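Bacs en métal gris tout rayés au fond : repeindre ou laisser comme ça ?

Posté par Coduslow dans Atelier et rangement

Bonjour,
J'ai récupéré deux grands bacs rectangulaires en métal gris, parois inclinées, fond plat. Je m'en sers pour trier des petits objets en vrac. Le fond du premier est couvert de rayures claires et de traces blanchâtres, et sur la paroi du fond il y a une longue bande brunâtre qui ne part pas au chiffon. J'ai essayé le liquide vaisselle et le vinaigre, sans résultat. Est-ce que ça vaut le coup de poncer et de repeindre ? Budget 41 euros maximum. Et j'y pose parfois du verre, est-ce que je dois mettre quelque chose au fond ?
Merci d'avance.

Malachy Ó Riain
Tout dépend si c'est de la peinture ou du métal nu. Passe l'ongle sur une rayure : si tu sens un creux, le nettoyage n'y fera rien. Pour la bande foncée, essaie d'abord une gomme abrasive douce, à sec, sur 5 cm dans un coin. Si tu veux vraiment repeindre, papier à l'eau grain 900, dégraissage, apprêt, puis deux couches fines - et tu laisses durcir une semaine avant de remettre quoi que ce soit dedans. À mon avis ça se rayera de nouveau assez vite.
J'ai le même genre d'usure chez moi, je n'y touche plus :
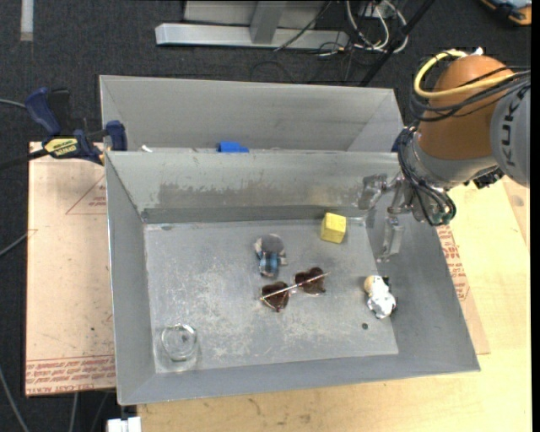
Bac avant : fond rayé, bande sombre sur la paroi. Le verre est dans l'angle avant gauche.

Pour le verre et les lunettes, un tapis en caoutchouc fin coupé aux dimensions suffit. Évite la mousse, ça retient la poussière.

Juseck
+1 pour le tapis. Chez moi c'est du feutre, ça va aussi.

Xenos
Moi je laisserais tel quel, c'est un bac.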